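# Investigating a Slipped Grasp in the Shaker Transfer Task

This procedure applies to all users of the Morkdale kitchen simulation. It covers one recurring fault: the shaker turns or drops between the fingers during the lift, while the task log reports a closed grip and no error. In the March review, 409 episodes were examined. Of these, 148 failed, and 116 of the failures were traced to this fault.

Users should complete the procedure before changing any controller setting. Several earlier reports could not be resolved because the grip force had been raised first and the original values had not been saved.

## Before You Begin

You will need the episode log, the saved scene file, and read access to the contact records. Open a fault entry and write down the controller version and the random seed.

Load the scene file and pause it with the gripper above the shaker. Compare the layout with the one stored for the episode. The area near the green basin requires particular attention, as does the black pot in front of it. A collision with either one can produce a log very similar to that of a true slip.

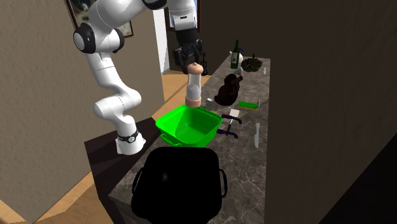 ## Step 1: Rule Out a Collision

Play the approach at one-quarter speed and list every contact that involves the arm or gripper. Contacts with the shaker are expected. If any finger or wrist link touches another object before the grip closes, stop here and file the episode as a collision under the Sumolano category. Do not continue to Step 2.

A contact between the shaker and the basin rim should be noted separately. It does not end the investigation.

## Step 2: Check the Grip Alignment

Switch to the wrist camera and move through the closing motion in single time steps. At each step, record the finger gap and the angle between the shaker's long axis and the closing direction.
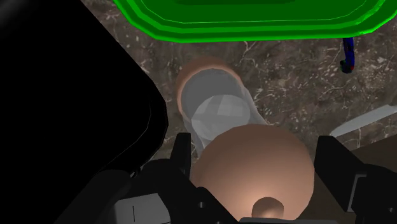
Alignment errors are easily missed when only the final grip width is checked. The width may fall within limits even though the fingers have closed on a curved part of the object. The angle should be measured along the clear cylinder, between the copper-colored dome and the base, and the small knob on the dome should not be used as a center mark. The dome's outline also has short straight segments on its right side. These belong to the display model, and the contact shape must be read from the physics file.

If the closing contacts lie on the dome, classify the episode as a misaligned grasp. If they lie on the cylinder, proceed to Step 3.

## Step 3: Compare Friction and Force

1. Export the finger contact forces from first contact to the end of the lift.
2. Confirm that both fingers report force. A reading from one finger only indicates a missing contact pair.
3. Compare the friction values in the saved scene with the approved values.
4. Rerun the episode 2 times with the same seed and no changes.

Where the reruns differ from each other, suspend testing on that scene and notify Reshma Tshabalala.

## Release to Hardware

No controller version with an open slip fault may be transferred to the physical arm at Gumede. Othmane Kettani must sign the fault entry before the hold is lifted. Questions on the contact records should be sent to Filipa Coelho.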